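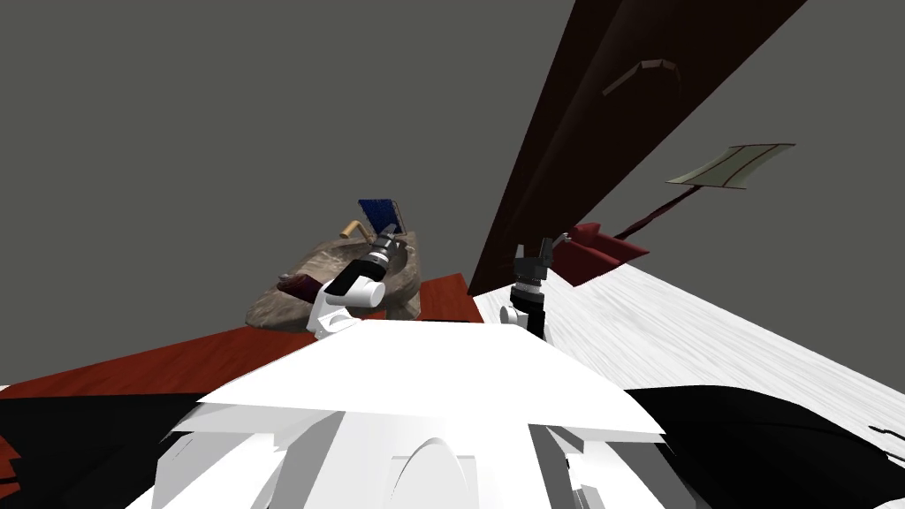
2024年2月21日 遠距離カップル調査、コーディング作業メモ

午前中はBarneroで自由記述の読み込み。ID 2439の回答が途中で切れていた。書き出しの設定で1項目あたり最大300字になっていたのが原因で、元データには全文が残っている。設定を外して出し直し、古いファイルは「旧」フォルダに移した。前のファイルでコードを付けた人は、長い回答だけ見直してほしい。

「会う頻度」と「連絡の頻度」のコードが混ざっている件。手引きの書き方が悪かった。「毎晩話しているので会っている気がする」のような回答は、今後は連絡の側に入れ、「会っている感覚」を副コードで付ける。会う予定の相談をしているだけの箇所は会う頻度には入れない。予定と実際の面会は別に扱う。

問12(同居の予定について)は、やはり聞き方に問題がある。「いつ一緒に住む予定ですか」だと、住むことが前提になってしまう。同居するつもりのない人が空欄にするか、欄外のような書き方で説明を始めている。別々に暮らしたまま続けたいという回答は思ったより丁寧に書かれていて、読み飛ばすのは惜しい。改訂案は次のとおり。

> 今後の住まい方について、お二人の間で話したことがあれば教えてください。

「お二人」でよいかは保留。相手が一人とは限らない回答者もいる。「相手の方との間で」にする手もあるが、少し硬い。

午後、Devonにいる Poppy Furnival と通話。向こうの面接では、けんかの話より、帰りの駅での別れ方の話が長くなるとのこと。改札まで送るか、家の玄関で済ませるか、そこで毎回もめる組もあるらしい。こちらの面接でも似た話は出ているが、「別れ際」のコードがなく「感情・その他」に入れてしまっていた。新しく立てることにした。英語側のコード名は parting で合わせる。日本語は「別れ際」のまま。「別れ」だけだと関係の解消と紛れるので使わない。

交通費の負担についても少し話した。片方がいつも出向いている場合、負担の偏りを本人が不満として語っているかどうかで分ける。語っていないのにこちらで不公平と読まない。これは前にも決めたはずだが、自分の付けた分を見返すと守れていない箇所がある。直し中。

Oeiの聞き取り記録は、二人同席の回と個別の回が同じ名前で保存されている。同席だと片方が黙りがちで、沈黙の扱いも変わる。ファイル名の末尾に「同席」「個別」を付けること。中身には触らない。

Markunonの日記アプリは、通知の時刻が回答者の現地時間になっていなかった。時差のある組で、片方だけ夜中に通知が届いていたことになる。該当する5日分の記入は消さずに印を付け、分析に入れるかは後で決める。眠い時間に書いた文が短いのは当たり前で、気持ちが冷めているようには読まないこと。

残り
- 問12の改訂案を回覧
- 手引きに「別れ際」を追加、例文はまだない
- 自分の交通費コードの見直し、後半が手つかず
- 次の面接は6月。予定表の時差を先に確認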